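How to Clear Out and Reset a Home Office Desk

Set aside one afternoon for this. A desk with 4 drawers took me from lunch until dinner, and most of that was paper.

Start with the top. Move everything to the floor or a bed, wipe the surface, and put back only what you used in the last week. Then go through the small tools. Open the stapler and check for bent staples in the channel, test the pens on scrap paper, and throw out dried glue.

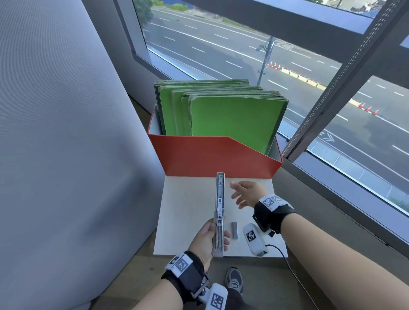

Paper comes next. Make one pile to keep, one to shred and one to recycle. Bills from Carkden Water go in my keep pile for a year. Manuals can usually go, as most makers post them online. I bought a Leckie file box for what was left - it holds 31 folders, and I have filled half.

Now the drawers. Pull each one all the way out and vacuum the inside of the desk. If a drawer sticks, take the slide off and look for grit or a bent edge. Brush it clean and put it back with the same screws. Measure the old slide before you order a new one, closed length first. 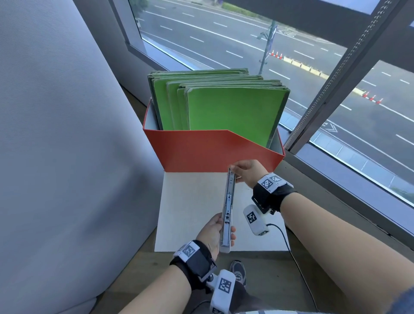 Should I line the drawers?

Liners are worth it for drawers that hold pens or loose clips, which slide around on bare wood. Cut the liner a little short so it lies flat at the back.

Put heavy things in the bottom drawer and daily things in the top one. Leave the drawer nearest your chair partly empty. Drop the shredded paper at the Jodness recycling center, which is open until noon on Wednesday.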